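3.2 Site and method

The survey covered the ground floor of the Westwood building, which was converted from a warehouse and is now used for group teaching. The floor is one open room with a hard ceiling, painted block walls and a sealed concrete floor. Users had complained that speech was hard to follow from the back third of the room. The aim of the project was to measure reverberation time before and after fitting absorbent panels, and to compare the result with a simple Sabine calculation.

The room volume was taken as 474 cubic metres from the tender drawings and checked with a tape. Source and receiver positions were set out in January, with all doors closed and the ventilation switched off at the wall panel.
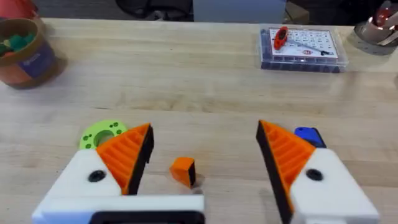 Measurements were made by the interrupted noise method. A loudspeaker was placed in two corners in turn and the decay was recorded at six microphone positions, none closer than one metre to a wall. Three decays were averaged at each position. The 63 Hz band was recorded but left out of the analysis, as the decays were too uneven to fit a line with any confidence.

3.3 Panels

Two products were considered. The Zarnmont panel is a mineral wool core in a woven cover. The Fiva panel is thinner and made from pressed polyester felt. Samples of both were held against the wall to check fixing depth — the Zarnmont sample fouled the cable tray on the north side. The Fiva panel was chosen for that reason, and 21 panels were fixed in a single row above door height.
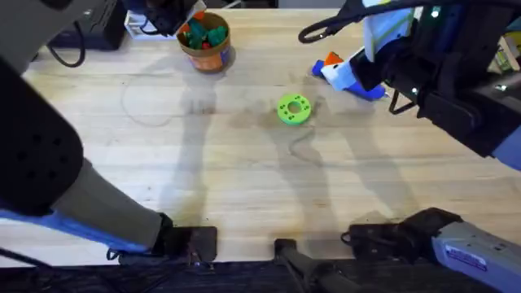 Why were the panels not fixed to the ceiling?

The ceiling carries sprinkler pipes and the fixing points would have needed approval from the building owner. Wall fixing needed none and could be completed within the term.

3.4 Results

Reverberation time fell in every band from 250 Hz upwards. The largest change was at 2 kHz. At 125 Hz the difference was smaller than the spread between microphone positions and no claim is made for it. The Sabine estimate predicted a greater fall than was measured, most clearly in the middle bands.

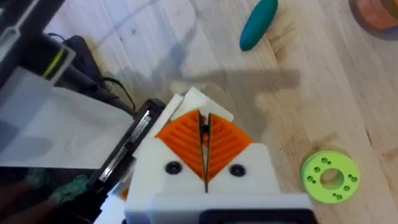
The likely cause is uneven distribution of absorption. Sabine assumes a diffuse field, and with all the panels on the walls the sound between floor and ceiling is left largely untreated. The Miettinen correction given in the course notes was applied in Table 4 and brings the estimate closer, but it was derived for smaller rooms and should be read with care.

Background noise was also logged overnight. Those readings are in Appendix B.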